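Treklow Community Boards > Announcements and Policy > Save file changes in build 493

Moderator_Boateng
Posted 15th January

Members are advised that build 493 of Treklow will retire the manual save slots. Each player will have three automatic slots in their place. Existing saves will be converted the first time the game is opened, and the conversion cannot be reversed. Please direct all comments on the change to this thread.

Abena Boateng
Forum Administration

Plikik
I wish to register an objection. My main save stands at 152 hours and includes two separate attempts at the Sinaga lighthouse. Under the new arrangement, one of them will be overwritten.
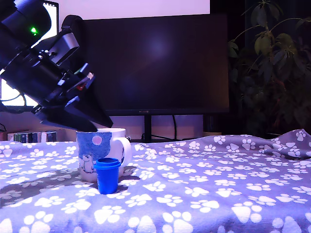 The lighthouse is the only chapter in which the choice of ending depends on a decision made much earlier, and manual slots were the only practical way to see both. I replayed the night crossing again last evening for that purpose. The full moon over the harbor is as fine as the pink one on the white mug, and I would not wish to lose it to an automatic save made at the wrong moment.

Julent
With respect to the previous member, the second ending may be reached from the chapter menu once the first has been completed. I support the change. The old system allowed 3,040 files in a single folder, and mine took several minutes to load.

Plikik
The chapter menu does not carry over inventory. A player who arrives without the brass key cannot open the upper gallery.
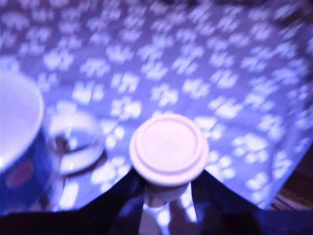 I would therefore ask that the conversion at least offer an export option, so that older files may be kept outside the game folder.

Julent
Copying the folder by hand already does this - I did so before the last build.

Moderator_Boateng
The request for an export option has been passed to the developers, and a reply is expected in February. Members who wish to keep both endings should copy the folder before updating. The point regarding the brass key is correct and will be added to the known issues list.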